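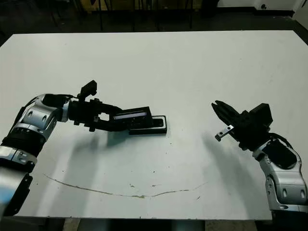
Tassanee Sitthichai wrote to ask whether the lid stays put if you carry the box by the lid, the way everyone does. It's a snug fit, Tassanee, and we still suggest a hand underneath.

Fikano Two-Part Box, dark gray
Item 315

A flat box with a lift-off lid, a pale lavender panel on the top and a white inner tray with rounded corners. It was drawn up for Fikano by Masaru Sugiyama, who spent nine months on it and would like you to know that it's a rectangle on purpose.

Use it for pens, cables, keys to doors you no longer own, or a gift that needs to look more expensive than it was. The tray wipes clean with a damp cloth. The outside prefers a dry one, and sulks if it doesn't get it.
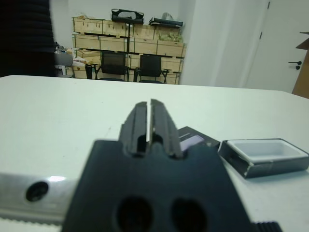

Closed box, left. Open box with white tray, right.

Dark edges do rub lighter with handling. We call this character; our returns desk calls it Wednesday. If you want something that stays perfect, the Floren box has a wipeable sleeve and costs more.

Sold in: singles or packs of 2
Stacks: up to 9 high, on a level shelf
Also in this line: Arai divider set, Brarik label cards
In stock: 1,257

Dividers are not included. They never were, whatever the old catalog seemed to promise -- that was a styling choice, and we've spoken to the stylist.

Ships flat side down. Returns accepted unused, with both halves, please.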